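Shared Kitchen at Cisneros House: Questions We Get a Lot

Updated in March by Ximena. If something's missing, leave a note on the fridge or ask Valter.

When is the kitchen open?
6 am to 10 pm. Thursday it closes at 8 for the deep clean. Please be out by then, pans and all.

Where do my plates and bowls go?
Rinse, wash, dry, back on the open shelf. Not left in the rack overnight. Small bowls nest inside big ones.

Can I use the ketchup?
Anything on the door shelf of the fridge is shared. Ketchup, mustard, soy sauce. Finish a bottle, write it on the shopping list. Anything with a name on it, hands off.

What about fruit?
Fruit in the big bowl is for everyone. Berries go in the fridge, they don't last out on the table. Wash only what your going to eat.

Do I have to clear the table when I'm done?
Yes. Everything off, wipe down, dry with a clean towel. White tops stain fast, tomato and berry juice especially. Baking soda and a little water gets most of it if you catch it the same day.

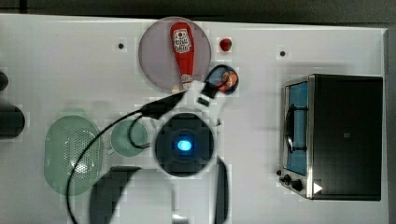
How do I get a shelf of my own?
Ask Valter Prata at the front desk. There are 20 shelves and a short wait list. Bring your room number, he'll give you a label.

Colander's clogged, now what?
Soak it in warm soapy water, then an old toothbrush through the holes from the back. Rice is the worst. Don't use a knife, it scratches.

Can the plastic stuff go in the dishwasher?
Top rack only. Nothing thin or bendy, it warps. Wood never.

How much does it cost?
Kitchen fee is $33 a month, goes on your regular bill. Covers soap, sponges, foil, trash bags and teh shared condiments.

I broke something. Do I pay?
Plates and bowls, no. Tell us so we can replace it. Small appliances, come talk to Ximena Ledesma first, most times it's a fuse.

Can I have guests over to cook?
Up to 2, and you clean up after them. Bigger dinners need the sign-up sheet by the door.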